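The Marmalade Bus

The number 62 left Druscombe at eight minutes past four, and my grandmother had been ready for it since lunch. She sat on the bottom stair in her good coat with the basket on her knees, and every so often she would lift the cloth and look at the jars as though one of them might have got out.

I was supposed to be looking after her. That was how my mother had put it, at any rate, on the telephone, in the voice she kept for telling me things she had already arranged. I had the week off, I was between one set of rooms and another, and the marmalade fair at Parkia was only an hour along the coast road. What could be nicer? So there I was in January with a flask under one arm and a folding stool under the other, being told to tuck my scarf in.

She had been making marmalade for the fair since before I was born, and she had never won. Second, often. Third, in a bad year for oranges. Once she had been highly commended, and she never forgave them for it, for she said it was what you told a child who had been sick on stage but carried on with the song. The cup always went up the hill to Kuvar, where they had a south-facing slope and, in my grandmother's opinion, too much time.

The bus was late, of course, and when it came it smelt of wet dog and peppermints. We took the seat over the wheel because she liked to feel the road. She held the basket the whole way and would not let me put it on the floor, not even on the long bend past the Chettiar tea warehouse, where everybody slides a little and pretends they haven't.

"Your grandfather proposed to me on this bend," she said.

I said I had always been told it was at the harbour.

"That was the second time. The first time I couldn't hear him for the gears."

She looked out at the sea for a while after that, and I poured the tea, most of it into the cup. I had known her all my life and had somehow thought I'd had all the stories. It gave me an odd feeling, rather like finding a stair in the dark that you hadn't counted on — and I wanted to ask what she had said to him when she couldn't hear, and whether he had minded, and how long he had waited before he tried again. But she was lifting the cloth to look at the jars, and I let her.

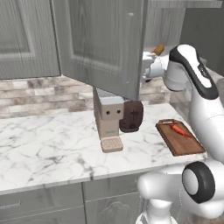

"Six weeks," she said, quite suddenly, when we were nearly at the top of the town. "He waited six weeks, the silly man. I'd nodded, you see. I'd nodded to be polite, and he thought I was nodding at the view."

We came third. The cup went to Kuvar, and my grandmother shook hands with everyone and said how bright the colour was, which I knew to be the worst thing she could say about a marmalade. Then she sold her jars one after another from the folding stool, all but the last, and when a man in a green hat asked for that one she told him it was spoken for.

It was dark on the way home, and the windows had steamed up so that there was no sea to look at. She fell asleep before the warehouse with her head on my shoulder and the basket still on her knees. I held on to it for her when we got to the bend. She woke a little as we slid, and patted my hand, and nodded.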